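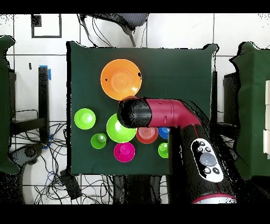 Selling my own copies at a library author talk

Posted by Romadero, 5 Aug 2026

I have been invited to speak at a branch library in September on my book, a history of the Cliltard canal locks and the families who kept them. The book was issued by a regional press, Trellance, and the branch has said that I may sell and sign copies after the talk. The room holds 128 people.

I have three matters to settle. The first is whether I should buy author copies from the press or ask a local bookstore to handle sales. The second is whether I must collect sales tax when I sell a book in person at a public building. The third is how many copies to bring. The press offers a better discount on an order of 500, but I have no wish to store that many boxes in my hallway. I would also welcome advice on whether it is proper to mention the price of the book during the talk itself. The invitation letter does not address the point.

Võ

Please begin with your contract. Many regional presses allow authors to buy copies at a discount and resell them at events, but some contracts restrict resale or require that event sales go through a bookstore. If the wording is unclear, write to the press and keep the reply.

With regard to tax, the rules are set by each state. In most states that have a sales tax, a person who sells books to the public is expected to hold a seller's permit or a temporary event permit, to collect the tax, and to file a return afterward. The fact that the sale takes place in a library does not usually change this. Your state's revenue department will have a page for temporary sellers. Apply early, as permits may take several weeks.

A bookstore will normally take care of the permit, the card reader and the unsold stock. In return it keeps the retail margin, and you receive only your ordinary royalty. For a first event, many authors find that acceptable. Should you choose this course, the store will need to order from the press well before the date, and the branch should be told who will be running the sales table.

You should also ask the branch for its written policy on sales. Some libraries ask that a share of the proceeds be given to the Friends group. Others allow sales only after the program has ended, and a few do not permit prices to be announced from the podium. A small printed card at the signing table is generally acceptable.

lockside_reader

Do not order 500. I gave a talk on our township's covered bridges to a full room and sold 7. People had already borrowed it.

Bring two good pens and some change. Ask buyers to spell the name before you sign, even if it sounds simple.

Romadero

I thank both respondents. The contract does permit resale, with the condition that copies not be sold below the list price. I have asked the branch for its policy and will approach the bookstore on Main Street this week. If the store declines, I will apply for the temporary permit and order a single carton.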